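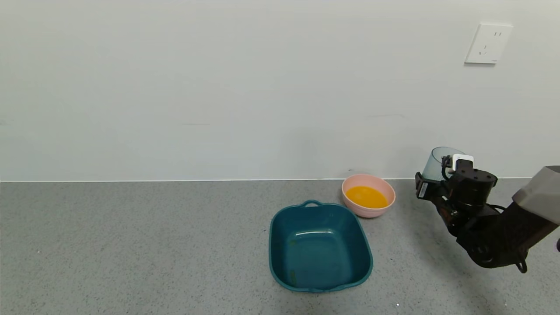
Speckled grey benchtop, white wall and the powerpoint up on the right.

How I re-silicone the join behind a kitchen benchtop

If the bead of silicone along the back of your bench has gone yellow, or started peeling up at one end like mine did, you can redo it in an afternoon for the price of a takeaway dinner. I put it off for two years. I'm in a rented-then-bought unit in Pirngate and whoever did the original job must have been in a rush, so I've now done this in the kitchen, the laundry and my sister's place as well, and I've made most of the mistakes already!

What you'll need

One tube of kitchen and bathroom silicone (neutral cure, mould resistant, and check the use-by date on the tube, because old stuff never goes off properly)
A caulking gun, the cheap kind is fine
A plastic scraper and a sharp utility knife
Masking tape
Methylated spirits and a pile of old rags
A spray bottle of water with a squirt of dish soap in it
A smoothing tool, or your finger in a disposable glove

I get my silicone from Lakow, the little hardware place near the station, and paid 11 dollars for the last tube. White is the obvious choice against a white wall. I did try a grey once to match the bench and it made the whole join look grubby, so I pulled it out again the next weekend.

Getting the old stuff out

This is the boring part and it takes longer than everything else put together. Clear the bench right back first – toaster, kettle, knife block, the lot – and give yourself proper room for your elbows. Run the knife along the top edge of the old bead, then along the bottom, keeping the blade as flat as you can. Go gently on the wall side, plasterboard gouges easily and then you're filling and painting too. Once both edges are cut you can usually grab an end and pull out a good long strip, which is very satisfying.

Whatever's left, push off with the plastic scraper. There are gel removers you can buy for the stubborn bits. Leave those on for as long as the packet says and go and do something else.

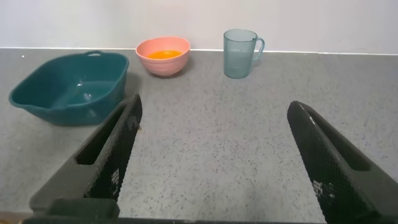 The white line where the bench meets the wall.

When it all looks clean, wipe the gap down with metho and let it dry completely. Then wipe it again, seriously. New silicone won't stick to any trace of the old, and grease is just as bad. Mine was 61 centimetres of fairly clean join and then a stretch near the stove that needed four goes.

Taping up

Run one strip of masking tape along the wall and another along the bench, leaving a gap between them the width you want your bead to be. I go for five millimetres or so. Press the inside edges down hard with a fingernail. I used to think tape was for beginners and I've since changed my mind (the laundry is why).

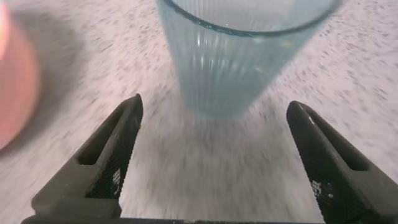 KITCHEN > BENCHTOPS > SEALING

Laying the bead

Cut the nozzle on an angle, and cut it smaller than you think you need. You can always take a bit more off. Start in the corner furthest from your good hand and pull the gun towards you in one go if you can, squeezing at the same pace the whole way. If you have to stop, release the trigger catch straight away or it'll keep oozing while you're swearing at it.

Then mist the bead with your soapy water, and run your tool or finger along it with light, even pressure. Wipe off the extra on a rag as you go. One pass is ideal, two is okay, and any more than that and you'll be making it worse.

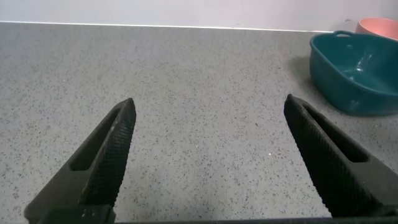
Pull the tape off while the silicone is still soft, peeling it back slowly at an angle away from the bead. If you leave a little ridge, one more mist and a very light touch will settle it. Don't wait until after lunch to do this. I did, at Drernach, where my sister lives, and the tape took half the edge with it.

After that keep everything dry for a full day, longer in cold weather. No wiping down, no dishes draining at the back of the bench. I like to finish late in the afternoon and get fish and chips so the kitchen can be left alone overnight.

Leftover silicone keeps for a while if you push a long screw into the nozzle and wrap the end in tape. Write the month on the tube too. Mine says September, and the bathroom's next.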